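Visit Report: Open Afternoon at the Trallwood Robotics Lab
Project group 6, Introduction to Automation

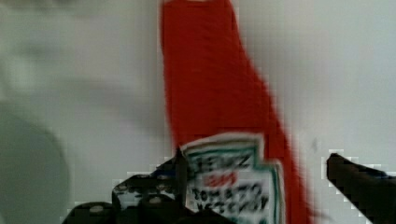
Lakmal Biswas thought we should have picked the welding cell for our report, on the grounds that a welding cell has sparks and a pick-and-place station has groceries. The rest of the group outvoted him. Anyone can be impressed by sparks, and the grocery station had chairs.

The lab opens its doors every July. The demonstration we followed was called Juklow, a system for sorting household items onto shelves, and it was run for visitors by Narayanan Ramasamy. He gave a short introduction, during which he used the word "robust" a great deal, and then started the arm.

Our assignment was to observe one automated task and record how it was done. We watched 26 attempts with bottles, jars and boxes. Two of us kept time and one wrote down failures, a job that got busier than planned. In 6 attempts the item was dropped, pushed over or never lifted. Most of those involved tall bottles. A ketchup bottle is wider at the bottom than at the neck and has sloping sides, so where the fingers close matters a lot. If one finger gets there first, it nudges the bottle before the other one can help. Ramasamy called this "an early contact event." We wrote down "bumped it."

The view from the wrist camera was shown on a monitor beside the table. It was the best part of the visit. From the benches the arm looks calm and sure of itself. On the monitor everything lurches, and you start to feel some sympathy for the software, which has to make sense of a label going by in a smear.

The slowest attempt took 181 seconds, including a long pause in which the arm did nothing and the audience politely did the same. The planner, Hudolus, was searching for a new approach angle. It found one and the jar was shelved, to applause.

We also asked what happens with items the system has never handled. The answer was that it tries anyway. We would have liked to test this with Lakmal's lunch, but visitors may not put things on the table.

For the second part of the project we will build a two-finger gripper from the Fakir kit and repeat the bottle trials at lower speed. Our failure sheet has extra rows.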